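Brolthorpe > Cell 2 > Teaching by hand > Checklists

Check before hand-guided recording, box task
Filled by: Magnus MacKinnon, November

1. Emergency stop of the Ato arm tested - OK
2. Floor tape complete, no loose corners - OK
3. Both hand grippers charged and paired - OK 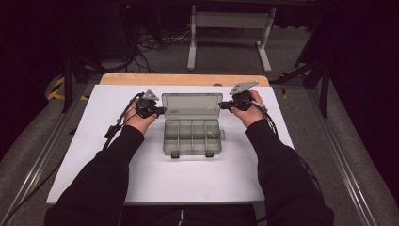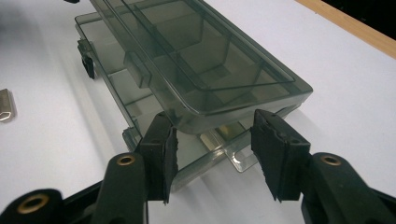
4. Finger pads, both hands - COMMENT. We change the pads after 3,000 grasps and the counter of this pair is at 3,866, so they are late. The rubbery facing on the fingers has a ragged edge at the tool in the close view. A torn pad can slip on smooth plastic, and then the robot learns a grasp which is not good. Please order new ones from Dudus before the next 400 recordings.

5. Cables of the grippers - COMMENT. The left cable lies across the white board. It must not go under the box when the operator pulls it. Fix with one clip at the board edge.

6. Compartment box - OK. Lid and latches without cracks. Operator should open the lid slowly, the MacRitchie software loses track of fast hands.

7. Sleeves close to the wrist, no rings or watches - OK

8. Screws of the top plates tight - OK, checked by hand at 11 in the morning.

Result: recording allowed after point 5 is done. Point 4 stays open - I will look again when the pads arrive.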